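Incidencia 69: el panel de reservas de Jarman pierde la sesión
Abierta por: Dwynwen Humphreys, oficina de Lostomstead
Estado: en seguimiento

Desde la actualización de abril, el panel de reservas cierra la sesión a los 4 minutos de inactividad. El límite configurado es de 8 horas. Ocurre en Lostomstead y también en Jerkudcombe, con usuarios distintos. Al volver a entrar se pierde el borrador de la reserva y hay que rellenarlo de nuevo.
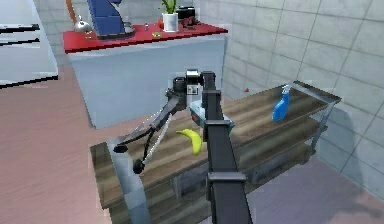
Plátano sobre la mesa de madera.

Pruebas hechas por la mañana:
- Borrar caché y cookies: sin cambios.
- Otro navegador: sin cambios.
- Conexión por cable, sin la wifi: sin cambios.
- Usuario nuevo con permisos básicos: mismo cierre.

Respuesta de soporte Skudurow, 11:20
Hemos revisado el registro. El servidor renueva el testigo de sesión, pero el navegador sigue enviando el anterior. Por favor, comprueben la hora del equipo y la zona horaria.
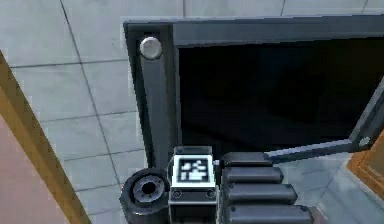
La hora del equipo es correcta. La zona horaria del servidor, en cambio, estaba adelantada 2 horas respecto a la nuestra. La hemos corregido y hemos reiniciado el servicio a las 12:05. En Jerkudcombe ya no se cierra la sesión. En Lostomstead sigue igual en dos puestos.
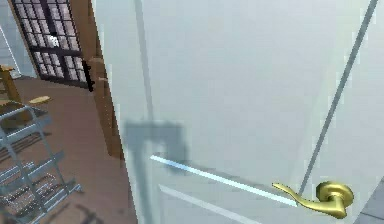 Esos dos puestos conservaban el acceso directo antiguo, que apunta a la dirección anterior del panel. Sustituido en ambos a las 13:40. Queda pendiente que Skudurow confirme si los borradores perdidos se pueden recuperar de la copia nocturna.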